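Nernon 绗缝床盖(方格款)产品说明

产品类别:床上用品/床盖
供货:Sumenard 家纺
资料整理:Nhàn Bùi
更新日期:2023年11月8日

一、用途

Nernon 为单层铺用床盖,铺在床垫与床单之间,或直接作为日间罩面使用。面层为方格绗缝,格线为白色,底色有淡紫与灰两个色号。床盖不带松紧边,四周自然下垂,适用于靠墙摆放和三面留空的床架。产品不含枕套,不含床单,不作为被芯使用。

二、结构

面层、填充层、底层三层一次绗缝成型,绗线贯穿全部三层。格线横竖等距,转角处不断线。包边宽度为2厘米,双针车缝,四角倒圆。填充层为定型棉片,洗后不需要人工拍散。

同一批次内色差按标准光源比对。不同光线下,淡紫色号会偏灰或偏蓝,属于染料的正常表现。如需两件以上同色配套,请在同一订单内下单,并在备注栏注明“同批”。

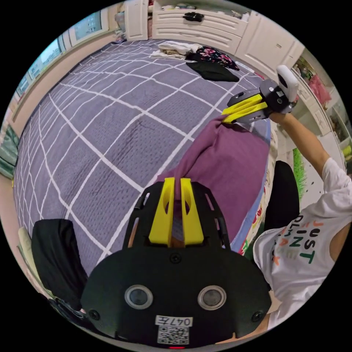

三、规格

型号:Nernon Au
成品重量:1,335克
包边:2厘米
绗线颜色:白
底色:淡紫、灰
收纳方式:三折后卷收,或对折平放
包装:无纺布袋,附洗涤标及尺寸卡

定制尺寸以厘米为单位提交,只接受整数。床垫厚度须另行填写,下垂长度由厂方按厚度换算,下单后不可更改。带床尾板的床架请注明床尾板高度,底边可缩短处理。

四、铺设

1. 床垫表面清空,检查有无硬物或尖锐配件。
2. 床盖洗标一端朝床尾,先对齐床头侧的两个角。
3. 以最靠近床沿的一条格线为基准,与床垫边线平行。
4. 从床头向床尾推平,不要从中间向两侧拉扯。
5. 两侧下垂长度一致后,再铺上层织物。

格线可以用作折叠时的参照。在床面上叠衣物时,将衣物下摆对准任一横线,左右各留相同格数,叠出的宽度即可统一。大件织物建议先在床面摊平,提起两角后再对折。

五、搭配

上层可叠放单色床单或薄毯。绗缝面有一定摩擦力,单层薄布铺上后不易滑移,但厚重的针织毯仍需压入床垫边。浅色床单透出格线时,可改用中深色。以灰色床盖配紫色床单为例,床单无须盖满,一侧露出白色方格即可,枕头用粉色花卉图案也能与之相容。床头一侧如有搁板,枕头和叠好的布料可沿板边码放,床面中部留作整理衣物之用。

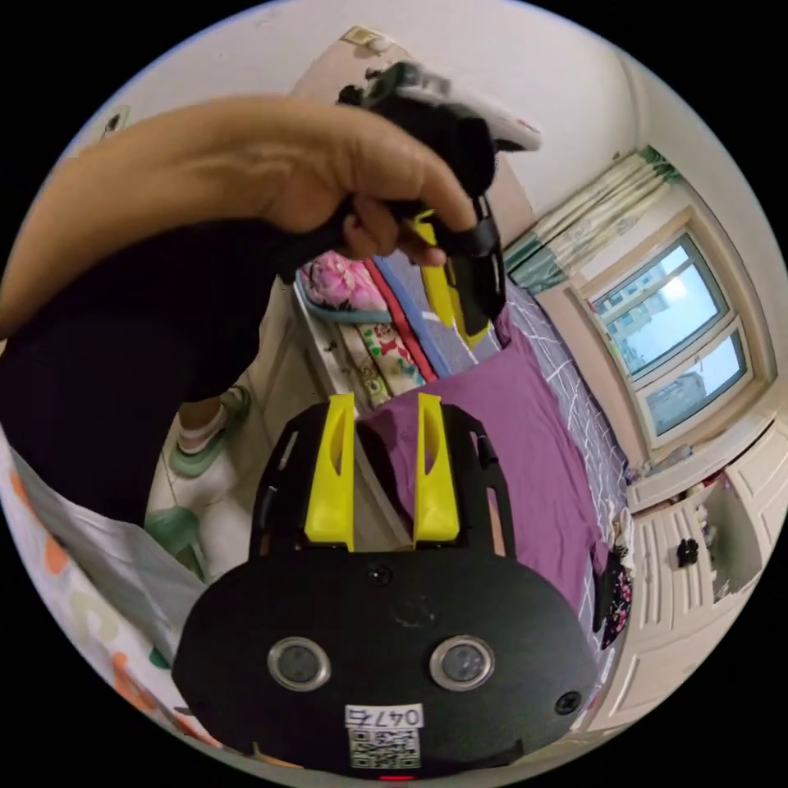

日照会影响绗缝面层的色牢度。面料按室内散射光条件设计,长期直晒会使朝光一侧先行褪色,表现为格线与底色的反差下降。床靠近窗户摆放的房间,例如右侧墙面开窗、浅色窗帘收拢在窗户上方的布置,建议在日照较强的时段把窗帘放下,或每月将床盖调转一次方向。调转时洗标改朝床头,其余铺设步骤不变。

六、洗涤与保养

首次使用前单独清洗一次。水温不超过30℃,使用中性洗涤剂,不可漂白。机洗选轻柔程序,装入大号洗衣袋,滚筒装载量不超过容积的三分之二。脱水后立即取出,沿格线方向抖平,悬挂晾干。不可拧绞。

可低温熨烫,熨斗沿格线方向移动,不在绗线上停留。局部污渍用湿布由外向内按压,不要来回擦拭,否则绗线附近容易起毛。深色衣物首次洗涤前请勿长时间压放在淡紫色号上,潮湿状态下可能发生串色。

七、检测项目

面层耐磨:2,000次,无破洞、无断线
绗线:无跳针、无浮线
包边:接头处重叠缝合,不得外露毛边
洗后外观:填充层无结块

检测由 Skatusitz 车间在出厂前抽样完成,抽样单随箱附送。

八、订购与退换

标准尺寸现货发出,定制尺寸按排产顺序交付,12月的排产以订单确认单为准。未拆封产品可退换,已下水洗涤的产品只受理绗线和包边的质量问题。申请时请提供尺寸卡上的批号,并附缺陷部位的近照和整件平铺照各一张。

相关配件:Nernon 洗衣袋(大号)、Nernon 备用无纺布袋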